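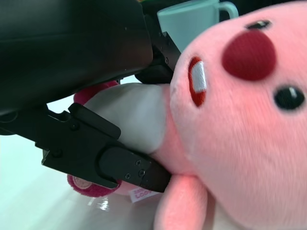 Pinza paralela con dedos rígidos o con yemas blandas para peluches

hkamel
Comparo dos juegos de dedos en el mismo brazo: los negros rígidos, con la yema plana atornillada, y los de silicona de Orndale. Objeto: peluche rosa. 237 agarres con cada juego, misma fuerza y misma cámara de muñeca. Fallos: 4 con los rígidos, 2 con la silicona. No veo motivo para cambiar.

okabe_k
¿Por dónde agarras? Si cierras sobre el tramo blanquecino junto a la cabeza, la tela es lisa y cede poco. En el pelo rosa la yema plana patina bastante más.

hkamel
Casi siempre por ese tramo. El planificador lo prefiere.

apolline_g
Entonces mides el planificador, no los dedos. Fija el punto de agarre y repite.

tquintanilla
No estoy de acuerdo. Si en producción decide el planificador, la prueba válida es esa. Me preocupa más la cámara – con la cabeza del peluche tan cerca, media imagen es pelo rosa y la estimación de pose se degrada.

okabe_k
A mí me pasó con el controlador Furia. Separé la cámara con un soporte más largo y mejoró, a costa de perder la yema inferior en algunas poses.

hkamel
De acuerdo, repito con punto fijo sobre el pelo, 324 ciclos por juego. La cámara no la muevo hasta terminar.

apolline_g
Sube también la corriente del motor de cada cierre.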